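An American potter on moving to the coast and staying

18 shares | 4 comments

The plan was to stay for one summer. She had a rented room over a bakery in Sturkadov, two suitcases and a return ticket she had already paid for. That was 15 years ago. She now runs a small pottery studio five minutes from the harbor, keeps a blog about living abroad, and still gets asked at the post office when she is going home.

"I used to answer that question," she says. "Now I ask how their tomatoes are doing and we both move on."

She grew up in Ohio and worked in the billing office of a dental practice until she was in her early thirties. A cousin had spent a winter in Sturkadov and talked about it a lot. When the practice was sold, she took the payout and went to see the place for herself.

The first year was hard in ways she had not planned for. She had studied the language from a workbook for six months and could order lunch, but she could not follow a phone call. The room over the bakery got warm at three in the morning when the ovens came on. Her residence permit was sent back twice, once for a missing stamp and once because the photo was the wrong size.

"I cried in the permit office. The woman at the window gave me a tissue and then closed for lunch," she says. "I got the permit in the end. Same woman. She comes to my spring sale now."

Money was the bigger problem. She taught English to hotel staff in the mornings and cleaned vacation apartments on the Brirum side of the bay, which meant a ferry ride of 30 minutes each way. Pottery started as an evening class in the basement of the Yurchenko building, an old fish warehouse that the town had turned into workshops. She went because it was cheap and because people talked slowly while their hands were busy.

"That class taught me more of the language than the workbook did. I knew the word for glaze before I knew the word for invoice."

Within a few years she was renting a corner of the same basement. She moved to the current studio when the rent there went up. It has one kiln, bought used, and shelves she put up herself. Most of what she sells is plain tableware – bowls, mugs, a few serving dishes – and most of it sells between June and September. In winter she teaches and writes.

The blog began as a way to avoid sending the same email to everyone back home. She called it Zombridge, after a misprint on her first electric bill, and never changed it. It has nearly 23 regular commenters, she says, and she knows most of them by their opinions on shipping furniture. Her advice for them is mostly practical. Bring more copies of your birth certificate than you think you need. Do not ship a sofa. Find out when the pharmacy closes. Rent for a full winter before you even look at a house, because a town that is lively in July can be very quiet in February.

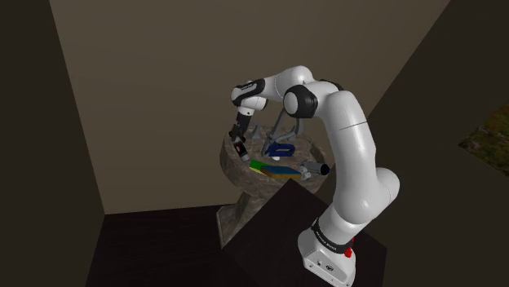 A robot arm by a round stone pedestal (computer rendering).

She is less sure what to say to people who ask if they should go. A few have moved after reading her posts, and some of them have gone back. She does not think that means they failed.

"One couple stayed 3 winters and left because they missed their grandchildren. That's a good reason. I'd rather have them visit than stay here and be sad at me over coffee."

She misses things too. Her mother is older now and the flights are long, with a change in the middle and a bus at the end. She misses sharp cheddar, public libraries that open in the evening, and being funny without having to think about verbs. She goes back every fall, once the summer visitors have left and the kiln has been cleaned.

Asked whether she feels local yet, she shrugs. The bakery keeps a loaf for her without being told. On the other hand, the man who delivers her clay still speaks to her very loudly.

She has no plans to leave. The studio lease was renewed in March, and she is hoping to add a second wheel before next season if the floor will take it. The landlord is coming to look at the joists.

4 comments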